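Getting a House Ready to Show: Small Jobs, Big Payoff
by Areeba Usmani

I love the week before a listing goes live! We sold our place in Gromham in April, and most of what buyers noticed cost us next to nothing. Start with the flat surfaces – kitchen counters, desks, the hall table – and keep them as bare as you can stand. 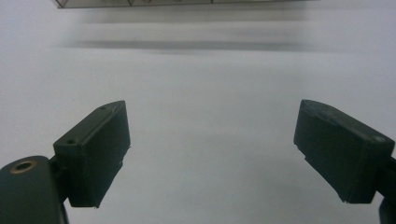
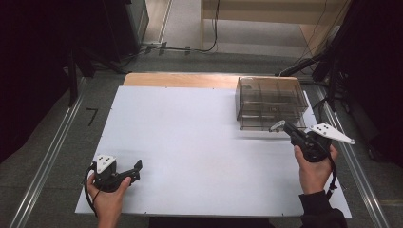 White work surfaces, two views

Next, open every closet and take out a third of what's in it. Buyers always look inside, and a half-full closet feels huge. Box up the extras and label them now, and you've already started packing (such a nice feeling on moving day!).

Scuffed baseboards come up beautifully with warm water, a drop of dish soap and a soft cloth. Go easy on flat paint, it can turn shiny if you scrub.

Swap any mismatched bulbs so each room glows the same color. I did 14 of them in one evening and the living room looked like a different house.

Squeaky door? Rub a little candle wax on the hinge pin and swing it a few times.

Our whole budget was $500, and the biggest chunk went on fresh mulch and a new front door handle. I'd do the front door first next time – people stand there a while as the agent hunts for the key, and they look at everything.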